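Robot arm at the candy packing table, what changed for you?

trondard_night
We pack mixed lollipops at Sturholm. In January they put one arm at our table, with a plastic scoop in the gripper. Before, I filled 90 jars in a shift by hand. Now I mostly refill trays and check the jars.

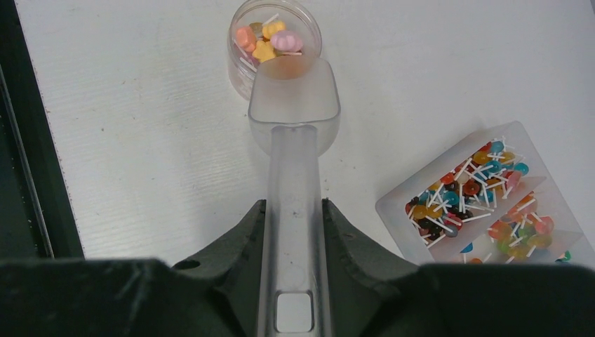
Politis says the same thing came to his line, and the first month was the worst, as all the small stops go to the person standing next to it.

derkano
I don't agree that it is worse. My wrist stopped hurting after 2 weeks. Did they cut people?

trondard_night
No, but we were 9 on the shift and two moved to the warehouse. They did not ask to move.

derkano
Then your problem is with the manager. The arm did not decide it.

trondard_night
Maybe. I still talk less with people on Monday than I did before.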